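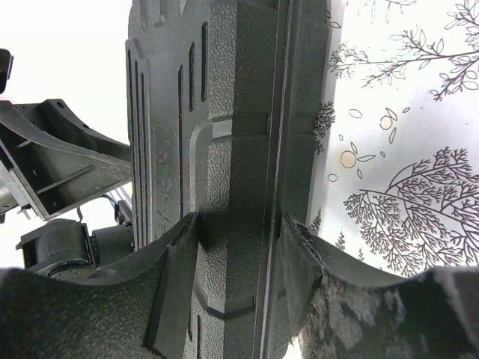

Gunther Kröger says that plastic is like chocolate: you make it warm, you pour it, and it keeps the shape of the box.

Reading time: 2 min

He is nearly right. Hard plastic parts are mostly made in a mould. A mould is a heavy metal block with an empty space inside. Small plastic grains are heated until they are soft like honey, and a machine presses them into the space. Then the plastic cools, the mould opens, and the new part comes out.

Why is some plastic smooth and some rough? Look at the wall of the mould. If the metal is polished, the plastic will be smooth. If the metal has many tiny bumps and holes, the plastic copies them all, and it can look like leather. A rough skin hides small scratches well.

Lines and grooves are also made by the mould. A thin ridge in the metal leaves a groove in the plastic.

Try it at home with modelling clay. Press one piece on a spoon and another piece on a towel. Wait 5 minutes, then close your eyes and touch both with a finger. Which one is the towel?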